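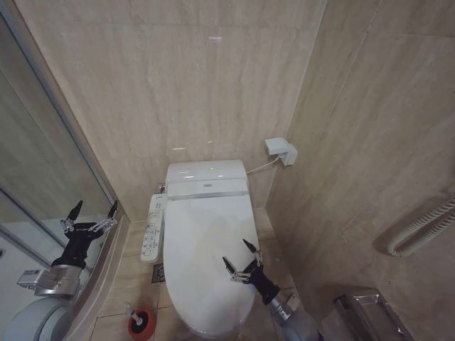 Housekeeping and Maintenance Assistant, Forkgate Guest House

Stefanou Lodgings is looking for a housekeeping and maintenance assistant to join the team at Forkgate, our 52-room guest house next to the old rail yard. The job is permanent and full time, with a start date in early November.

The work

Most of your day will be spent getting rooms ready between guests. That means changing beds, cleaning bathrooms, vacuuming, restocking towels and soap, and reporting anything broken. The rest is light maintenance: changing bulbs and batteries, clearing slow drains, tightening toilet seats and door handles, touching up paint and resetting safes. Plumbing and electrical work beyond that goes to our contractor, Panance, and you will be the one who lets them in and signs off their visit sheet.

You will also help with the linen delivery, which comes in at the back door in rolling cages. There is an elevator to all floors except the attic, where we have two rooms and a storage closet.

Hours and pay

40 hours a week over five days, including every other weekend. Shifts run from 8 a.m. to 4:30 p.m. with a half-hour unpaid break. We post the schedule two weeks ahead and try to keep it fixed after that – swaps are fine if you arrange them with the front desk.

Pay depends on experience and will be discussed at the interview. New hires get a $300 payment after finishing the first 2 months. We provide shirts and gloves. You will need your own closed, non-slip shoes. Lunch is available in the staff kitchen on working days at no charge.

What we ask for

Some experience in cleaning, hotel work, home care or building maintenance. A year or more is preferred, but we will train the right person. You should be able to lift 40 pounds, be on your feet for most of a shift and use stairs. You need enough English to read product labels and write a short note in the room log. A driver's license is useful for supply runs but not required.

We do a background check on everyone who works in guest rooms.

Getting here

The 59 bus stops at the corner and runs from early morning. Staff parking is limited and is given out by length of service. There is a covered bike rack in the yard.

How to apply

Pick up a form at the Forkgate front desk or at the Stirnis office, or send us a resume with a short note saying when you could start and which weekends you cannot work. Please give two references, at least one from a job. Applications close on 23rd September. Interviews will be held at Forkgate and take 30 minutes, followed by a walk around the building.

If you applied last year, you are welcome to apply again – please fill out a new form.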